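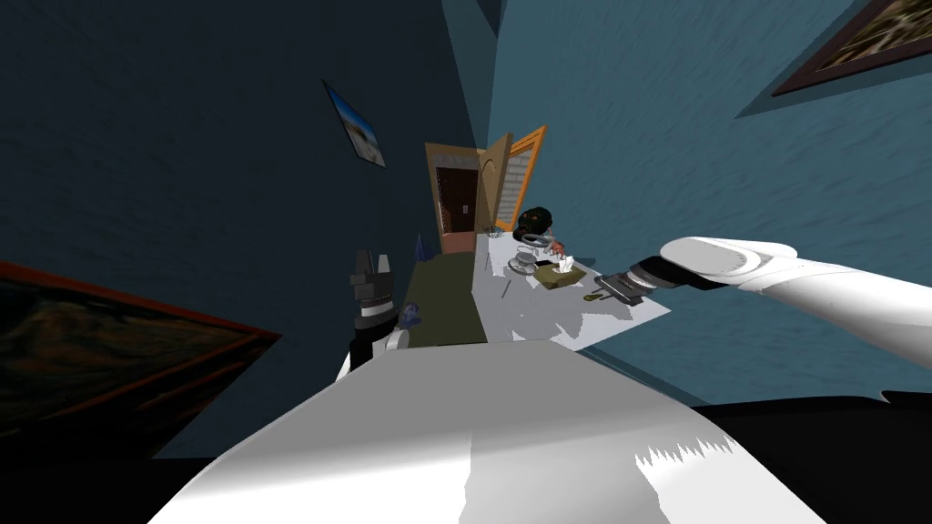 May, just after seven. Kettle on, office still cold.

Spent most of yesterday on the rule sheet for simulated runs and got further than I expected. It has been one long page of other people's habits since before I joined, and half of it contradicts the other half. The new version is 2 pages. I want it agreed before Huaranga start sending us their rooms.

The main change is the start check. Until now a run could begin as soon as the room loaded, and whoever was on would sort out the rest. From now on both grippers have to be clear of the table and everything on it before the clock starts. Hovering over something small counts as clear only if there is a visible gap from the operator's view and from the side view. Fionnuala Cronin wanted a fixed distance written in. I said a fixed distance was no use unless people could read it off the screen, and at Lullska they can't. We left it as a gap in both views and she will look at adding a readout.

Second change: anything that breaks in real life gets treated as breakable in the simulator. Cups, saucers, plates, glass. No dragging a stack across the table, no nudging it with the wrist to make space. I know the cup doesn't mind. But the same people go on to drive the real arms at Hilisville, and I have watched them push crockery about there with the side of the gripper as though it were a menu option. Lift it, or leave it and log the run as stopped.

Third: stopped runs are kept. We had 1,014 runs in the Rondulel folder and more than 400 of them had no end note at all, so we can't say which were abandoned and which were finished badly. I spent the afternoon on that and was cross by four. An end note is one line. It goes in before the next room is loaded, or the next room doesn't load. Fionnuala says she can enforce that in the software by the end of the month.

Not settled: what to do when a room loads with the walls at a funny angle. Some operators reset the view, some just get on with it. I lean towards letting them carry on provided the tabletop is in view and they write it down. Fionnuala would rather they reset every time. Neither of us had the energy to argue it properly.

Also need to ask for a second hook by the door for the headsets. They are still being left on the chair.

Call with Lullska at 3. Print the sheet first, and take the old one off the wall.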